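La carta de los 395 botones

Cuando en Vetel empezaba a oler a castañas, Inés ya tenía elegido el papel de la carta. Aquel año era azul noche, con estrellas plateadas en las esquinas, y lo había comprado en la papelería Cullia con las monedas de todo el verano. ¡Y estábamos todavía en septiembre! Su hermano Bruno decía que escribir a los Reyes Magos con tanta antelación era trampa, pero Bruno también había empezado ya la suya, escondida dentro del atlas.

El problema era la tinta. Inés quería una que brillara a oscuras, para que Baltasar pudiera leer montado en el camello sin encender ningún farol. Probó con purpurina, que se caía, y con zumo de limón, que olía de maravilla pero no se veía nada. Entonces se acordó del señor Toshio Morikawa, el del taller de juguetes de la calle Stadley, que arreglaba trenes de hojalata y sabía de pinturas más que nadie en el pueblo.

– ¿Que brille mucho o que brille poco? – preguntó él, muy serio, subiéndose las gafas.

– ¡Muchísimo!

El señor Morikawa sacó un tarro del tamaño de una nuez y se lo puso en la mano. A cambio solo pidió una cosa: que en la carta le guardaran un renglón.
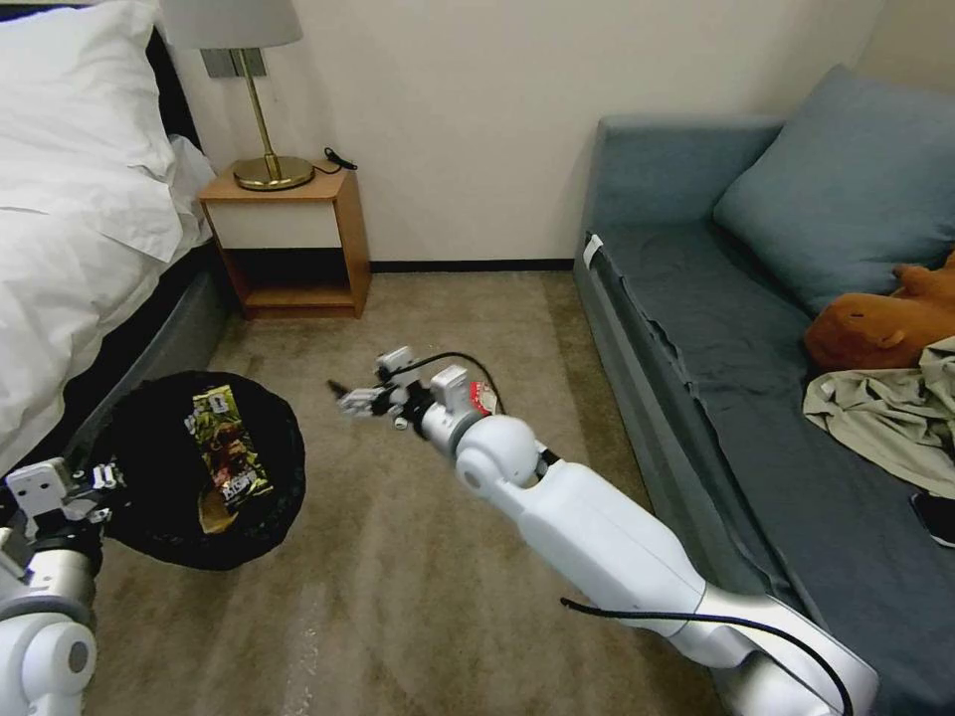 Esa noche los dos hermanos se metieron debajo de la manta con el papel, el tarro y un pincel finísimo. Inés escribió «Queridos Reyes» y las letras se encendieron en verde, como luciérnagas puestas en fila. ¡Qué preciosidad! Bruno se olvidó de que aquello era trampa y corrió a buscar su carta.

Pidieron un caleidoscopio, unos patines para compartir (eso lo discutieron un buen rato) y una bufanda para Mets, el perro, que era friolero y no sabía escribir. Después llegó el turno del renglón prometido. Inés había ido a preguntar por la tarde y lo llevaba apuntado en la muñeca.

– «El señor Morikawa quiere 395 botones» – leyó.

– ¿Para qué quiere alguien 395 botones?

– Para los ojos de los osos. Y uno para su abrigo.

Bruno hizo cuentas con los dedos, se perdió y decidió que le parecía bien. Escribió él mismo el número, enorme, y le añadió una corona al tres.

Doblaron el papel en cuatro y lo metieron en el sobre, pero la luz se colaba por las costuras y dibujaba rayitas en el techo. Mets ladró a una de ellas. Desde el pasillo, mamá preguntó quién seguía despierto, y los dos se sentaron a la vez encima de la carta.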